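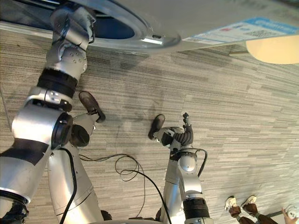

タイルカーペットについたシミは、専用の洗剤を買わないと落ちませんか。

たいていのシミは、ぬるま湯と薄めた台所用中性洗剤、それに色の出ない白い布があれば足ります。専用品が要るのは油性インクや古いワックスなど、限られた汚れだけです。

専用クリーナーの広告を見ると、吹きかけて数秒で汚れが浮き上がり、布でひと拭きすれば新品同様、ということになっています。私はあの手の映像をあまり信用していません。つけたばかりの汚れを、つけた本人が落としているのですから、落ちて当然です。知りたいのは、いつついたのかも、何がついたのかもわからない汚れがどうなるかのほうでしょう。

このページでは、事務所や自宅のタイルカーペットを自分で手入れする手順を書きます。派手な裏技は出てきません。効くかどうか怪しいものは怪しいと書きます。

始める前に確かめること

まず素材です。市販のタイルカーペットはナイロンかポリプロピレンが多く、どちらも水と中性洗剤には強いほうです。ウール混のものもたまにあり、こちらはアルカリ性の洗剤で傷みます。一枚めくって裏を見ても、素材名が書いてあるとは限りません。わからなければ、余りの一枚か、棚の下に隠れる場所で試してください。

試し方は簡単で、使うつもりの液を白い布に含ませ、目立たない場所に押し当てます。布に色が移ったら、その液は使わないこと。移らなくても、乾いてから色の変化をもう一度見ます。濡れている間はどんなカーペットも濃く見えるので、その場で判断しても意味がありません。

次に、床への固定方法です。ピールアップ接着剤で留めてあるもの、裏の吸着加工だけで置いてあるもの、両面テープのものがあります。賃貸の事務所では、前の借り主が強力な接着剤でべったり貼っていることもあります。角を指で少し持ち上げてみて、素直に上がらなければ無理に剥がさないでください。裏材が床に残ると、シミどころの話ではなくなります。

用意するもの

ぬるま湯。40度を超えないもの
台所用の中性洗剤。無色に近いもの
白い綿の布を数枚。古いタオルで結構です
バケツを2つ。洗剤液用とすすぎ用
柔らかいブラシ
掃除機
乾いたタオルと、重しになる本

お湯を熱くすればするほど落ちる、と書いてあるサイトをよく見かけます。牛乳や血液、卵のような汚れに熱湯をかけると、たんぱく質が固まって繊維に居座ります。汚れの正体がわからないうちは、ぬるめにしておくのが無難です。

手順

1　掃除機をかける。縦に一度、横に一度、ゆっくり動かします。ここを飛ばして濡らすと、砂ぼこりが泥になります。灰色の広がった汚れは、シミだと思っていたら単なるほこりだった、ということも珍しくありません。掃除機で薄くなるなら、先にもう一度かけてください。

2　固まったものを取る。食べこぼしや泥は、スプーンの縁でそっと浮かせます。カッターの刃は使わないでください。ループパイルを一本切ると、そこからほつれます。

3　洗剤液を作る。バケツのぬるま湯に中性洗剤を数滴。泡がもこもこ立つようでは濃すぎます。濃いほうが効きそうに思えますが、残った洗剤はべたつき、しばらくすると周りより黒くなります。「掃除した場所だけまた汚れる」という相談の多くは、私の見るところ、これです。

4　布で叩く。液を含ませて固く絞った布を、シミの外側から中心に向かって押し当てます。こすりません。布の汚れた面は折り返し、いつもきれいな面を当てます。面がなくなったら布を替えます。

5　ブラシは最後の手段。叩いても動かない汚れだけ、毛の向きに沿って軽くなでます。カットパイルは力を入れると毛羽立ち、元に戻りません。

6　すすぐ。もう一つのバケツのきれいなぬるま湯で布を絞り、同じように叩きます。洗剤のぬめりが指に感じられなくなるまで繰り返します。洗う時間よりすすぐ時間のほうが長くなるくらいで普通です。

7　水を吸い取る。乾いたタオルをたたんで置き、上に本を載せて20分待ちます。本が濡れるのが嫌ならビニール袋に入れてください。タオルを替えてもう一度やれば、かなり乾きが早くなります。

8　乾かす。風を当てます。扇風機で十分です。ドライヤーを近づけると、ポリプロピレンは意外に低い温度で風合いが変わります。

剥がして洗う場合

タイルカーペットは一枚単位で洗えるのが売り文句です。間違いではありませんが、実際には乾かす場所の問題があります。浴室でシャワーをかけるまでは楽でも、水を吸ったタイルは重く、裏材と繊維の間に残った水はなかなか抜けません。朝に洗って夕方には敷き直せる、という説明を読んだことがありますが、私の家では夏でも無理でした。12月に同じことをやったときは、いつまでも裏が湿っぽく、結局予備の一枚を敷いて過ごしました。

それでも剥がして洗うなら、裏に矢印があるかどうかを見ておきます。矢印は毛の向きを示しています。戻すときに向きを間違えると、きれいになったのに一枚だけ色が違って見えます。隣のタイルと合わせて鉛筆で印をつけておくと楽です。筋模様のある製品は、流し貼りと市松貼りで見え方がまるで変わるので、なおさらです。

天日干しは短めに。直射日光に長く当てると退色しますし、熱で反った角はなかなか平らになりません。日陰で立てかけ、途中で上下を入れ替えます。

汚れ別の覚え書き

コーヒーとお茶。早ければぬるま湯だけでほとんど取れます。茶色い輪が残ったら、水で薄めた酢を少量つけて叩き、必ず水ですすぎます。酢の匂いは乾くと消えるとよく言われますが、すすぎが足りないと消えません。

油性の食べ物。先に乾いた紙で吸い取ります。いきなり水をつけても広がるだけです。

血液。冷たい水だけを使います。お湯は厳禁。

ガム。袋に入れた氷で冷やし、硬くなったところをスプーンで割ります。残った薄い膜は、正直なところ、きれいに取れたためしがありません。

油性ペン。消毒用アルコールを布につけて叩くと、ある程度は移ります。ある程度です。裏まで染みさせると接着剤が緩むので、量は控えめに。

正体不明の黒ずみ。靴底の汚れか、空調の吹き出しの影か、家具の脚の跡か、見ただけでは区別がつきません。中性洗剤で試して変化がなければ、擦り切れて繊維の光り方が変わっている可能性を考えてください。それは汚れではないので、何を使っても落ちません。

重曹について

重曹を振りかけて一晩置き、掃除機で吸う。どの掃除サイトにも載っています。匂いには多少の効果があると思いますが、シミには期待しないほうがいいでしょう。粉はパイルの根元に残り、紙パック式でない掃除機ではフィルターがすぐ目詰まりします。重曹と酢を混ぜて泡立てる方法に至っては、泡が出ている間に両方が打ち消し合っているわけで、見た目が楽しいという以上の理由が見つかりません。

専用クリーナーは買うべきか

ひととおり試しました。Purksteadの泡スプレーは、つけたばかりの紅茶にはよく効きました。ただし同じ紅茶を薄めた台所洗剤で叩いた隣のタイルと、乾いたあとで見比べても、私には差がわかりませんでした。香りが強く、窓を開けても夜まで残ります。

Grissideの濃縮液は3970円しました。業務用をうたっていて、ラベルの希釈表は細かいのに、すすぎについては一行しかありません。古い油汚れには台所洗剤より効いた気がします。気がする、としか書けないのは、同じ汚れを並べて比べられなかったからです。年に何度かの掃除で使い切れる量でもありません。

Drurelという防汚コートも勧められましたが、塗った直後に水をはじくのは確かでも、人が歩いた後にどれだけ残るのかを示す資料が見当たらず、買うのをやめました。

貸し事務所の清掃を請け負っているDalva Mouraさんに聞いたところ、現場で一番減るのは洗剤より布だそうです。汚れた布で叩き続けるのは、汚れを移し替えているだけだと言われました。これは試すまでもなく納得しました。

落ちなかったとき

張り替えます。身もふたもない話ですが、一枚だけ替えられるのがタイルカーペットの一番の取り柄です。予備がなければ同じ品番を探します。ここで気をつけたいのがロットの違いで、品番が同じでも色味がわずかにずれることがあります。届いたら一枚を床に置き、昼の光と夜の照明の両方で見てください。Paivaの通販のように端数で買える店もありますが、ロットの指定まで受けてくれるかどうかは注文前に問い合わせが必要です。

色の差が気になるなら、新しい一枚は家具の下に敷き、そこにあった古い一枚をシミの場所へ回します。家具の下のタイルも日焼けの度合いが違うので完全には揃いません。それでも、真新しい一枚が部屋の真ん中で目立つよりはましです。

剥がした後の床に古い接着剤が固まっていたら、へらで平らにしてから敷きます。段差が残ると角が浮き、椅子の脚が引っかかります。敷いたら隣との継ぎ目を指で押さえ、毛が挟まっていないか見ておきます。挟まった毛は、つまようじで起こせます。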